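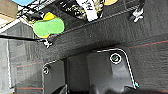 **Trarthorpe wire rack + lined basket** - sold as a set or separate. Sold by Wemeck, packed in our own back room, shipped from same.

Short version: black wire shelving for small stuff, and a woven basket with a white liner for even smaller stuff. Sponges, boxed bits, paper bags, cards of hooks, the things that end up on a windowsill. Good for a utility room, a supply corner, a dorm, a shop counter. Not made for engines. We get asked.

Page redone in August. If you have the old one printed out, toss it, the shelf clip part was wrong.

## What you get

Rack:
- wire shelves, black
- uprights, black, in two halves each (they screw together)
- plastic sleeve clips, plus a few spares in the little bag
- 4 leveling feet
- instruction sheet, folded, easy to lose in the packing

Basket:
- woven basket, cream and brown check, dark braided rim
- white fabric liner, comes out for washing
- no lid. There was one on the older Humphreys basket and people keep asking for it. It doesn't fit this one

No tools in the box. You don't need any except maybe a rubber mallet, or a shoe.

## Sizes

| | |
|---|---|
| Rack height | 1,000 mm |
| Rack width | 797 mm |
| Basket weight, with liner | 900 g |
| Leveling feet | 4 |

Millimeters, yes, the maker works in millimeters and every time we converted them somebody's closet came out wrong. Measure in millimeters too if your tape has them. Most do, on the other edge.

Width is the outside of the uprights. Feet don't stick out past that. Depth depends on which shelf you pick, standard or deep, so check the drop-down before you order. The basket sits on either one. On the standard depth it overhangs a touch at the front, doesn't bother most people.

## The rack

Open wire, so dust goes through and you can see what's on the shelf from underneath. Handy on a top shelf. You look up and there's the sponge you thought you were out of.

Downside of open wire - small things tip. Pens, single batteries, narrow bottles. Put a liner sheet down or put them in the basket. A box stands fine if you set it flat across the bars. Thin cartons on end are iffy, lean them on something.

Things hang off it well. S-hooks over the front bar, a paper bag by its handles, dish gloves on a clip. We don't sell the hooks. Any hardware store.

Shelf height is set with the sleeve clips. They snap around the upright in the grooves, taper goes UP, narrow end at the top. The old page had this backward and we heard about it. If a shelf slides down when you press it, the clip is upside down or it's sitting between two grooves. Take it off and try again, don't hit it.

Level it after it's where you want it and not before. Turn the feet by hand. Load the heavy things low.

Finish is a black coating. It will scratch if you drag a pan across it. Touch-up paint works, any satin black.

## The basket
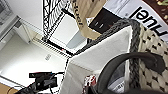
*Checkered weave, dark braided rim, white liner inside. Shown with the black wire rack.*

This is the one people come back for, frankly. Bought for the rack and then moved to the hallway by the weekend.

Liner is soft and it creases, that's normal. Keeps small things from poking out through the weave and it keeps the weave from snagging gift wrap, yarn, tights etc. Lift it out, shake it over the trash, put it back. Once in a while wash it, cold, on its own the first time. Hang dry. Don't tumble it, it'll come back a size down and you'll be fighting it over the rim forever.

The basket itself doesn't get washed. Damp cloth, or the brush end of the vacuum on low. If something leaks in there take the liner out right away and leave the basket upside down somewhere airy over night.

Rim is the strong part. Carry it by the rim, both hands, opposite sides. Don't carry it by one side when it's full or it goes oval. If it does go oval, fill it with towels and leave it alone a few days, usually comes back.

Color of the check varies. Some are creamier. We can't pick one out for you, sorry, they're wrapped when we get them.

## What people keep in it

From emails and returns cards, no particular order:

- packaging odds and ends before trash day
- samples and small cards of parts
- dog stuff
- mail. So much mail
- party favors and gift wrap ends
- cleaning cloths, clean ones
- "things that go upstairs"

One customer, Khoa Lã, runs a repair counter and uses two on the one rack, upper for things waiting on a part and lower for things ready to go home. Wrote us a very nice note and also pointed out the clip mistake. Thank you for both.

## Setting up a supply corner

How we'd do it, if you're starting with a pile on the floor.

1. Sort on the floor first. Big to the back, small to the front, trash in a bag as you go.
2. Build the rack while the pile's still there. You'll see what shelf gaps you need.
3. Tall boxes on the bottom. Measure the tallest one, set the next shelf just over it.
4. Basket at waist height or so. Too high and you're feeling around in it blind.
5. Carded stuff in blister packs goes in the basket upright, like records. Laid flat you never find the bottom one again.
6. Top shelf is for light things you don't use much.

Leave a hand's width free somewhere. It'll fill up, they all do, but leave it anyway for the first week.

If the pile has a lot of hang cards in it, cut the ones you've already opened. Half the bulk is cardboard and that hard clear plastic. Scissors not a knife, the plastic skids.

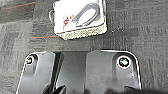 **Can the rack stand straight on carpet, or do I need a board under it?**

Straight on the carpet is fine if it's low pile. Load it, let it settle overnight, then level the feet again. On thick or shaggy carpet put a board under all the feet, cut a bit bigger than the rack.

## More stuff people ask

**Does the basket come without the liner?**
Not from us. Take it out and keep it in a drawer if you don't like it.

**Spare liners?**
Sometimes. They come in with the basket shipments and go fast. Email and we'll put one aside.

**Will my Grulus shelves fit these uprights?**
Different collar. People have forced it. Please don't, the shelf sits crooked and the clips split.

**Can I use it in a bathroom?**
Rack okay if there's a fan or a window that gets opened. Basket no, not long term. Weave doesn't love steam.

**Wheels?**
The feet unscrew and casters go in the same hole, but we don't carry them at the moment. When we did they were loud. Bring a foot to the store with you to match the thread.

**Can I stack two racks?**
No. Buy the taller uprights, coming back in stock when they come back in stock.

**Does it need fixing to the wall?**
With kids or a climbing cat in the house, yes, do it. Wall strap is on the accessories page, screws for your kind of wall are up to you.

## Ordering and shipping

Rack and basket ship in seperate boxes even if you order the set. They don't always land the same day. Wait a day or two before writing in, then do write in.

Rack box is long and awkward, heavier at one end. The basket box is mostly air.

Pickup is possible, ring the bell at the side door before noon. Afternoons we're packing and can't hear it.

Set price is lower than the two separate prices, the cart works it out. If the cart doesn't work it out, something's broken on our end, tell us and we'll refund the difference.

## Returns

Unused and in the box, send it back. Built and then decided against - also ok, just take it apart again and put the clips in a bag. Count nothing, just bag them all. Baskets back only if the liner's clean.

Dented in shipping: photo of the dent, photo of the box label, email both. We send the part, no need to return the whole rack. Bent shelves get replaced, we don't ask you to bend them back though plenty of people have and it works OK.

Missing feet are nearly always stuck in the end of the cardboard tube. Look in the tube first pls.

## Goes with

- deep shelf, single, same black
- shelf liner sheets, clear, cut with scissors
- spare sleeve clips, bag
- wall strap

Stock on the deep shelf is low right now, more on the next boat.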